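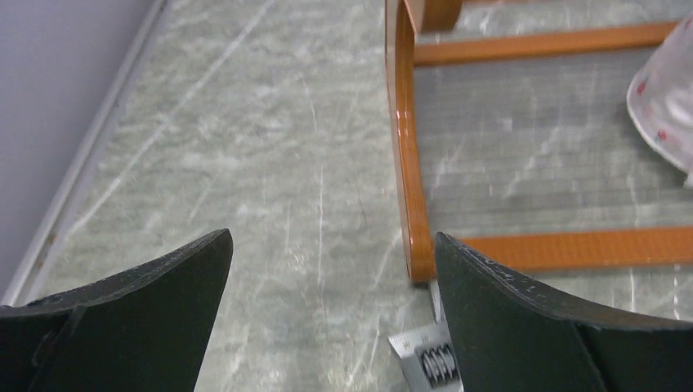

OK so I fell down a hole this month and I'm taking you all with me. Seasonal herring workers! The women who followed the boats down the coast every year, gutting fish from port to port. Thread.

My great-grandmother's sister did it for 6 seasons and all anybody in my family ever said was "she went to the fish." That was the whole story. I grew up thinking it meant she worked at a market.

Then Lacey Sugden (second cousin, we'd never met, hi Lacey) mailed me a packet of letters that had been sitting in her mom's sewing box. Most of them are addressed from a lodging house run by a Mrs. Pichler. Bad spelling, great gossip.

They worked in crews, two gutting and one packing, and the tall one usually packed because you had to reach the bottom of the barrel. Ours was short, so she gutted. She complains about her height in 2 separate letters.

They wrapped their fingers in strips of cotton before starting. Flour sacks, mostly. The salt got into every little cut anyway. She writes "my hands are a sight, do not tell Mother" and then apparently Mother kept the letter, so...

Her boss was a curer called Durnance, and she did not like him one bit. He paid by the barrel and argued over whether the barrel was full. There's half a page on one barrel. I believe her side completely.

Also they knitted. Constantly! Walking to work, waiting on the boats, standing around talking. She sent home a gray sweater for her brother and then wrote again, twice, to ask why he hadn't said thank you.

Dean Holroyd runs the little archive room at Marley and he found me a wage book with 100 names in it. Hers is there, spelled wrong. I made a noise and a man at the next table looked up.

What I can't figure out is the last season. She mentions a boat, the Skonari, and somebody on it she won't name, and then the letters stop in March. She did marry later, but he was a baker.

If your family has any "she went to the fish" type stories, please send them my way. I've got more than 200 pages of notes now and no plan for them whatsoever. Typing up the barrel letter tonight.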